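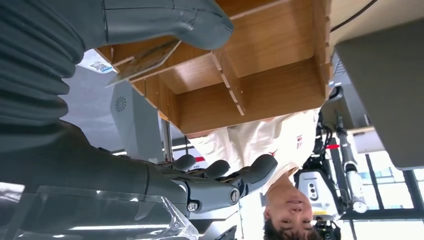 Beans are where most people start at the Rilville seed library, and I was no different. I walked in one evening in May meaning to look around for a few minutes, and I left with pole beans, two kinds of lettuce and a squash I had never heard of, all of it free. You take what you'll plant, you grow it, and in the fall you bring some seed back if you can. As for furniture, a light brown wooden shelf unit like the one in the photo is as much as a town needs to get going. The rest is envelopes, pencils and people who can't stop talking about tomatoes.

Chia-jung Chang started the whole thing with 20 varieties from her own yard. The list has since grown to 243, and she can tell you something about nearly every one of them. Ask about the Babaei bean and you'd better have time! It came to town with the family it's named for, who grew it up the side of a garage for years before anyone thought to ask what it was. The pods are flat and a little purple at the seam, and they stay tender long after a store bean would have gone to string.

"I gave away the last envelope one spring and then I couldn't sleep," Chang told me. "What if it rained all summer? So now I hold some back. Always."

She has good reason to. Seed is alive, and it doesn't wait around forever. Onion and parsnip fade fast, often after a year or so, while tomato seed kept cool and dry can still come up several years later. Chang tests the older envelopes on damp paper towels, ten seeds to a towel, and writes the result on the front in pencil. Ink runs, she says, and gardeners have wet hands.

What I love most is how local the seed gets. Save from your earliest plants every year and, bit by bit, you may end up with a crop that suits your own short season. The Rukow squash (that's the one I'd never heard of) used to be a gamble here. Growers kept seed from the few vines that ripened before frost, and did it again, and again, and now it's one of the most borrowed things on the list -- small, dense, orange all the way through and wonderful roasted with nothing but salt.

Pretville, the next town over, has its own collection now, with 205 varieties and a serious weakness for hot peppers. The two groups swap in late winter, and I'm told the trading gets loud.

If you'd like to try saving seed yourself, begin with beans or lettuce. They mostly pollinate themselves, so what you plant is very likely what you'll get. Leave a few bean pods on the vine until they rattle, shell them, and let them sit out on a plate for a couple of weeks. Squash is harder, as the bees will cross it with anything flowering nearby.

My own Babaei beans went in along the back fence last week. Four are up so far, and I've already promised seed to my sister.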